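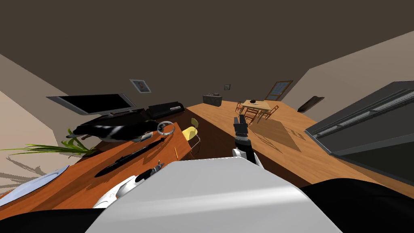 Rubrik: Leseprobe › Recht & Schifffahrt › Lehrbücher

Kapitel 2
Schleppen oder Bergen? Vom Lohn für die Hilfe auf See

Wer zum ersten Mal ein Seerechtslehrbuch aufschlägt, erwartet vermutlich große Schiffe, Containerriesen vielleicht oder einen Tanker auf einem Riff, und ich gebe gern zu, dass auch mich seinerzeit diese Bilder in den Hörsaal gelockt haben. In der Praxis, das werden Sie bald merken, geht es erstaunlich oft um kleine Boote, um Leute, die am Wochenende segeln, und um die Frage, was ein Stück Tampen wert ist, das einem im richtigen Augenblick herübergeworfen wird. Lassen Sie uns deshalb in diesem Kapitel mit einer kleinen Geschichte anfangen, auf die wir immer wieder zurückkommen (legen Sie sich ruhig ein Lesezeichen hinein, Sie werden es brauchen).

Marloes Groen ist im Februar mit ihrer Segelyacht »Plillon« unterwegs, früh im Jahr also, mit klammen Fingern und viel Tee an Bord. Der Motor springt nicht mehr an, das Vorsegel ist eingerissen, und der Wind drückt das Boot langsam auf eine Sandbank zu. Noch hält der Anker, wenn auch nicht besonders gut. Da kommt die »Drestoser« vorbei, ein Arbeitsboot der Reederei Ceveo. Deren Schiffsführer ruft herüber, ob man helfen könne, Frau Groen ruft »Ja, bitte!« zurück, und keine der beiden Seiten verliert ein Wort über Geld. Die »Plillon« wird in den nächsten Hafen gezogen, man trinkt zusammen Kaffee, man verabschiedet sich herzlich. Einige Wochen später liegt ein Brief von Ceveo im Kasten, in dem ein Bergelohn verlangt wird, und Frau Groen muss sich erst einmal setzen. Sie hatte mit einer Schlepprechnung über 708 Euro gerechnet, denn so viel hatte ein Bekannter im Vorjahr für eine ganz ähnliche Strecke bezahlt.

2.1 Worum gestritten wird

Der Unterschied zwischen beiden Wörtern, Schleppen und Bergen, klingt nach Haarspalterei, und ich kann jeden verstehen, der an dieser Stelle seufzt. Er entscheidet aber über sehr viel Geld. Das Schleppen ist eine Dienstleistung wie andere auch: Jemand zieht, jemand bezahlt, und die Höhe richtet sich nach dem, was vereinbart oder üblich ist. Die Bergung dagegen folgt eigenen Regeln, die älter sind als die meisten Gesetzbücher, in denen sie heute stehen. In Deutschland finden Sie sie in den §§ 574 ff. des Handelsgesetzbuchs, und wer dort liest, hört im Hintergrund stets das Internationale Übereinkommen über Bergung von 1989 mitsprechen, dem die Vorschriften weithin nachgebildet sind.

Drei Dinge müssen wir für unseren Fall im Kopf behalten. Das erste ist die Gefahr. Geborgen wird ein Schiff, das sich in Gefahr befindet, und diese Gefahr muss nicht darin bestehen, dass im nächsten Augenblick alles untergeht. Es genügt, dass ein Schaden nach vernünftiger Betrachtung ernsthaft zu befürchten ist. Eine Yacht ohne Motor bei Flaute, mitten im tiefen Wasser und mit gutem Wetterbericht, ist bloß lästig für ihre Besatzung. Dieselbe Yacht vor einer Sandbank, bei auflandigem Wind und mit einem Anker, der nur so halbwegs hält, steht anders da.

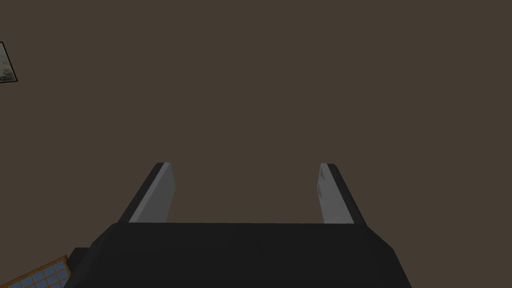
Das zweite ist der Erfolg, und damit sind wir bei dem Satz, den Generationen von Studierenden auf Englisch gelernt haben: no cure, no pay. Wer sich die ganze Nacht abmüht und am Ende mit leerer Schleppleine dasteht, bekommt grundsätzlich keinen Bergelohn, so ungerecht uns das menschlich vorkommen mag. Eine Ausnahme gibt es beim Schutz der Umwelt, mit der sogenannten Sondervergütung nach § 578 HGB; wir heben sie uns für später auf, denn mit der braven »Plillon« und ihrem kleinen Dieseltank hat sie wenig zu tun. Und weil der Erfolg so wichtig ist, bildet der Wert der geretteten Sachen auch die Obergrenze: Mehr als gerettet wurde, soll die Rettung den Eigner nicht kosten, von Zinsen und Verfahrenskosten einmal abgesehen.

Das dritte wird gern vergessen. Ein Vertrag ist für den Bergelohn nicht nötig! Es kommt also zunächst gar nicht darauf an, ob Frau Groens »Ja, bitte!« eine Annahme im Sinne des Bürgerlichen Gesetzbuchs war und worauf sie sich bezog. Der Anspruch entsteht aus dem Gesetz. Anders liegt es nur, wenn der Eigner oder der Kapitän die Hilfe ausdrücklich und vernünftigerweise verboten hat, und davon kann bei einem freundlichen Zuruf über das Wasser wohl keine Rede sein.

2.2 Ein Einwand aus dem Seminar

Ich habe den Fall in einer Übung vorgestellt, damals noch in einer kürzeren Fassung, und war mir meiner Sache ziemlich sicher. Gefahr ja, Erfolg ja, Verbot nein, also Bergung, und nun bitte zur Höhe des Lohns.

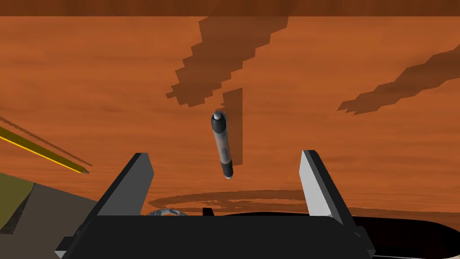 Hanneke Hoekstra wandte ein, man dürfe den Anker nicht so schnell beiseiteschieben. Solange er halte, habe die Yacht doch Zeit gehabt, und wer Zeit habe, könne sich einen gewöhnlichen Schlepper bestellen und vorher nach dem Preis fragen. Es sei außerdem merkwürdig, dass derjenige, der aus Höflichkeit nicht über Geld rede, hinterher besser dastehen solle als der, der gleich einen Betrag nenne.

Über diesen Einwand habe ich lange nachgedacht, und er hat dem Kapitel sehr gutgetan. Der erste Teil betrifft die Tatsachen: Wie gut hielt der Anker, wie weit war es bis zur Bank, was sagte der Wetterbericht, und wäre überhaupt ein anderes Boot rechtzeitig gekommen? Solche Fragen klärt kein Paragraph. Man braucht dafür Logbücher, Funkprotokolle und geduldige Zeugen, und die Beweislast für die Gefahr trägt, wer den Lohn verlangt, in unserem Fall also Ceveo. Der zweite Teil betrifft die Gerechtigkeit der Regelung, und da muss man wissen, was das Gesetz mit ihr bezweckt. Es möchte, dass ein Schiffsführer abdreht und hilft, ohne vorher mit klammen Fingern einen Kostenvoranschlag zu schreiben. Der Lohn soll ein Anreiz sein, und er fällt deshalb großzügiger aus als das bloße Entgelt für Arbeitszeit und Treibstoff.

Wie großzügig, das steht in § 577 HGB, der eine ganze Reihe von Gesichtspunkten aufzählt, vom Wert des Schiffes über das Ausmaß der Gefahr bis zur Geschicklichkeit der Helfer. Feste Prozentsätze werden Sie darin vergeblich suchen. Lesen Sie die Vorschrift bitte einmal in Ruhe durch, am besten laut, und notieren Sie sich am Rand, welche Punkte für Frau Groen sprechen und welche für die Reederei. Im folgenden Abschnitt gehen wir sie der Reihe nach durch und beginnen mit dem Wert der »Plillon« am Tag ihrer Ankunft im Hafen.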